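In praise of the slow demonstration

I have been to a good many open days in my time, most of them for schools and one, memorably, for a sewage works, and I have come to believe that you learn more about a place from what it is willing to let you watch than from anything printed on the wall. So when Jovita Mendoza wrote in January to say that the workshop at Elbridge was opening its doors for an afternoon, and that there would be robots, I said yes before I had looked up the trains.

I should say at once that I am no engineer. I taught geography for most of my working life and I still draw a map to find the dentist. What I know about robots I have picked up as anybody might, from the radio and from films in which they mostly end up cross with us. Perhaps that makes me the right sort of visitor, and perhaps the wrong one. Jovita seemed to think it didn't matter, and gave me a cup of tea and a sticker with my name on it.

There were 189 of us signed up, I was told, which was far more than the place could hold at once, so we were sent round in small groups. Ours was looked after by Colm Moynihan, a patient young man in a very large jumper. He took us first to a long talk with slides, and I am afraid I have kept hardly any of it. There was a film of a robot from a firm called Sidico stacking boxes to lively music, everything happening at a tremendous lick, and people clapped at the end. I clapped too. But I couldn't have told you afterwards how it had been done, or how many goes it had taken, or whether anyone had been standing just out of view with a broom.

And that is really my quarrel with so many demonstrations, if quarrel isn't too strong a word for something I feel so mildly. They are made to be admired, and they get on with it so briskly that there is nothing left for the visitor to do but admire. A magician does the same, and quite right too, but I don't go to a magician to find out how my grandchildren will be earning a living!

The second room was another matter altogether. It was plain and white with a tiled floor, and the job was to do with putting together a stand out of printed parts: a big three-cornered base, some long tubes, and sockets at the corners for the tubes to sit in. If you have ever put up a clothes rail, or a tent with the older sort of poles, you will know the feeling. A child of six can do it, and a grown man can lose his temper over it.
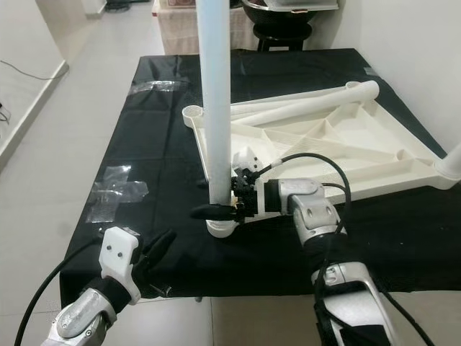

The right hand has the upright near its foot, and the left is open. Elbridge open day.

I was completely taken with it. It was slow, you see, slow enough for the whole group to lean in and start having opinions. The man beside me, Eamon Mac Mathúna, who had fitted kitchens for years, thought the hand ought to hold the pole higher up. Someone else thought lower. Colm, bless him, let us argue and then told us what the team had tried — they had 237 attempts written up so far, good and bad together, in a ring binder that he let us leaf through. I found the bad ones far more interesting. "Missed socket, leaned left," said one, and I thought, well, I have had mornings like that.

Now, I can hear my friend Diarmuid Dunne, who put money into automation early and likes to see it gallop, telling me that a slow robot is no use to anyone. He may be right about factories. I'm not talking about factories. I'm talking about what we ought to be shown, as members of the public who will be asked sooner or later to live and work beside these things, and I would ask for the slow version every time. Show us the tape on the tablecloth and the cables looping about. Let us see a job we have done with our own hands, so that we can judge it fairly, and let the kitchen fitter say his piece.

Jovita tells me there is to be another open day in April, with a bigger room and, she hopes, better biscuits. I have asked whether the ring binder could be put out on a table by itself with a couple of chairs. She is going to see what she can do, and Eamon has already put his name down.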